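Zemholm Bench Bundle: a long review from someone who had to pay for it

Posted 26/01/2018

I've had a few emails asking whether the Zemholm bench bundle is worth the money if you've already got an arm, and my reply was getting longer every time, so I'm putting it all in one place. The short version is yes, mostly, but leave a chunk of your budget alone for the bits that aren't in the box. The long version follows, and it is long (sorry, make a tea).

First, what I mean by the bundle. Zemholm sell a slotted aluminium table, a perforated mounting plate to bolt your arm down to, a set of table clamps, and a gripper with its bracket and cable. You bring the arm and the computer. There's a cheaper version without the gripper and a dearer one with a cabinet underneath that I didn't look at, because I haven't the floor space and I'd only fill it with junk.

We do small handling jobs, picking up household things and putting them down somewhere else. Pegs, plates, baskets, tissues, that sort of stuff. If you're after something to lift gearboxes you're reading the wrong review!

What it cost me

The bundle was £2,630 before delivery. Delivery was another £155, which made me wince, and then the driver turned up on his own with a table top that needs two people, so there was an awkward twenty minutes in the car park. If you're putting a number on a form, put the delivered price on it. I put the list price on mine and had to go back with my cap in my hand.

The wrist camera I bought separately, at £532 including the little bracket. I'd been told I could skip it and get by with the fixed one over the table. You can, for a while. But a fixed camera has to look past the arm and the gripper to see anything, and at the moment of picking something up the gripper is bang in the way of the thing you care about. The wrist camera gets you a view like this, and I wouldn't now plan a bench without one.
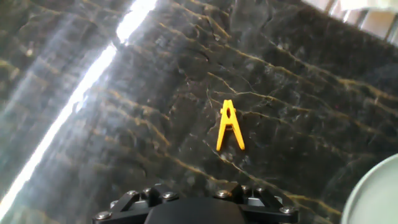
Wrist camera view, yellow peg on the marbled surface.

Look at the left side of that, though. The glare is the biggest grumble I have and it's entirely my own doing. The dark marbled surface was my choice, from Tkachenko, £107, and I picked it because most of the things we handle are pale or brightly coloured and I wanted them to stand out. They do! A yellow peg on that background is a lovely thing for a camera to find. But it's glossy, and glossy plus a bright room means big white streaks wherever the light bounces. Tkachenko do a matt one in the same range and it costs a bit more. Buy the matt one. I was saving pennies on the one item where the pennies mattered.

If you're stuck with gloss already, try moving your lights before you spend anything. After that, blinds. I priced up blinds from two places and the quotes were so far apart that I'm still sulking over it, so I can't tell you what blinds ought to cost.

The table

Very good. I don't have a lot to say about it, and with a table I count that as praise. The slots run right across, you can slide a clamp to wherever you like, and it doesn't wobble once the feet are set. Setting the feet is fiddly and the instructions for it are a single drawing with an arrow. I used a spirit level and some bad language.

One thing for the planning stage: the slots collect everything. Crumbs, screws, bits of tissue. A surface over the middle helps, and it means small objects don't tip into a gap when the gripper lets go of them. I'd budget for some kind of covering from day one, and measure it properly. I bought mine long and narrow so there'd be bare slots either side for clamping things to, and that's worked out well.

The mounting plate

Also good, with a warning. It's drilled all over with small holes, and Zemholm's listing says it fits "most" arms. Ring them up before you order and tell them exactly which arm. I had a nice chat with a chap called Isauro Gallegos on their sales desk, who sent me the hole drawing the same afternoon and pointed out that I'd need longer bolts than the ones supplied. He was right, and they were only a few pounds, but if I'd found that out with the arm half lifted on to the plate I'd have been livid.

Leave yourself room behind the arm's base too. I'd drawn our layout with the arm tucked right into the corner, very tidy, and I'd forgotten that cables come out of the back of these things and they don't like being bent. The drawing got changed.

The gripper

So this is the part most of you are asking about. It's black, it's chunky, it's all linkage plates and bolts, and I like it more than I expected to. It closes smoothly and it's easy to get at with a hex key. I'd looked at the Bristana one as well, which is slimmer and prettier, but the Bristana needs its own control box and the control box needs its own shelf, and by the time I'd added those up it had left the budget altogether.

Where the Zemholm struggles is thin flat things lying on a hard surface. A peg lying flat is about as low as I'd want to go. You have to bring the fingers down very close to the table and you need your heights set properly or you'll scrape. Zemholm sell thinner fingertips as an extra, and I think they should be in the bundle, and I told Isauro so. He laughed politely.

Rims are a different sort of awkward. A shallow plate has a nice edge to go for, but it's smooth, and the tips as supplied are a bit hard for my taste.
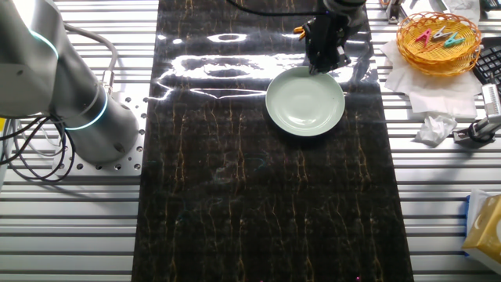
I've since ordered a sheet of grippy rubber to try on the tips, so I'll add a note if it does any good. Budget for that sort of fiddling, is my advice. Put a line in called "odds and ends" and defend it with your life. Ours has gone on cable ties, rubber, bolts, spare pegs, a woven basket from the homeware shop, a ridiculous quantity of tissues and a set of plates I'm not allowed to take home.

On the subject of objects, people spend months choosing hardware and then send somebody out to buy the things it's going to handle on the way in one morning. Please plan those too. Colours, sizes, how shiny they are, whether you can get the same one again next year. I bought a batch of storage trays from Truvwood for an earlier job and they'd changed the shape of the handle by the time I wanted more. Very annoying. Now I buy spares of anything I like.

The clamps

Fine. They hold. The jaws could do with a bit of padding as they leave marks on softer things. I use one to hold kit at the edge of the table where it's out of the arm's way, and it hasn't shifted. You'll want more of them than they give you, and they're cheaper as part of the first order than bought singly later, so add a few on.

Cables

Every bench I've ever planned has looked beautiful on paper because I never draw the cables. There's the fat one from the arm, the one for the gripper, the ones for the cameras, and whatever your computer wants. The Zemholm bundle comes with a handful of clips which are useless - they grip the table slots well enough but they're far too small for anything thicker than a phone charger. Get proper cable guides. And allow slack at the gripper end, because a cable that looks generous with the arm folded up can be tight as a drum when it's reaching across the table.

Would I buy it again?

Yes. I'd do the order differently though. I'd get the bundle and the wrist camera together so that there's only one delivery charge, I'd get the matt surface, I'd add the thin fingertips and the extra clamps, and I'd have the bolts sitting ready on the bench before the plate arrived. I'd also ask for a delivery slot with two people on it and get that in writing.

I'd put the computer somewhere else as well. Our keyboard lives at the edge of the same table and I've got into the habit of leaving my pen, my notes and half my lunch next to it. A cheap trolley would sort that out, and it's on the list for September when the new budget comes in.

Things I'd skip: the Zemholm dust cover (it's a bedsheet with elastic, use a bedsheet), the extended support plan unless you've never bolted an arm down before, and the branded tool roll. You need a couple of hex keys and you'll have those in a drawer.

If you're comparing it with building your own bench from bare aluminium lengths, I did do the sums on that, and the parts come out cheaper. But I'd have been cutting and squaring it for weeks and I know what my squaring is like. With a steady hand and a quiet month you might feel differently.

Marks out of ten: table nine, plate eight, gripper seven (eight with the thin tips, if they're as good as they look in the catalogue), clamps seven, clips one. Delivery I'm not scoring until my back's better.

Happy to send the hole drawing to anyone who wants it, just leave a comment with which arm you've got.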